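Widurside Workshop Notes: The Tabletop Arm

October 18, 2022

Work on the arm has continued at the shared workshop since March, and this entry records its present state for members who have asked. The project, named Sadus, is intended to handle small kitchen objects on a fixed table.

The power supply and cable guides were replaced last month. The earlier guides, ordered from Rostent, did not hold the cables when the wrist turned past 60 degrees. Cable routing remains the least satisfactory part of the build and will be revised.

The control program has also been rewritten. It now keeps a record of each attempt, and 101 had been stored by the end of last week. The target is 1000 before any change is made to the gripper.

The overhead view is used to check the layout at the start of a session. Round items such as berries are still the most difficult to place in software, and their grasp settings are being reviewed.

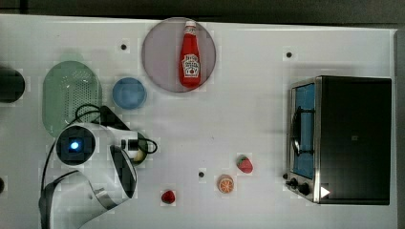 The arm at the table, with the toaster oven, colander and toy fruit.

The parts list will be posted once the new cable guides have been fitted.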